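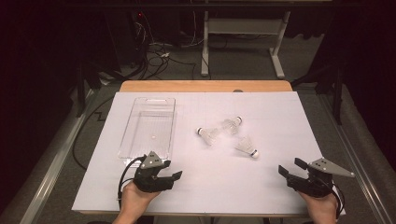
Couples in Quiroga who want to end a marriage without ending up in court can now do it at a desk beside the dog licence counter. The family registry's new joint filing service costs $700, takes 35 days and asks both parties to sign the same form, which for some will be the hardest part.

Registrar Abdul-Rahman Mensah said about 2906 files were waiting when the plan was approved in September, a few of them older than the marriages they concern.

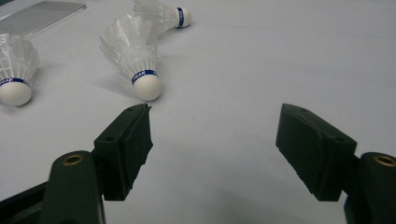

Couples with children under 18 or a disputed house must still see a judge – and so must anyone who can't agree on the cutlery. Lawyer Emiliano Zapata called the service “a fine idea for people who get along”, and noted that he has met very few of them. The form runs to nine pages. Pens are supplied.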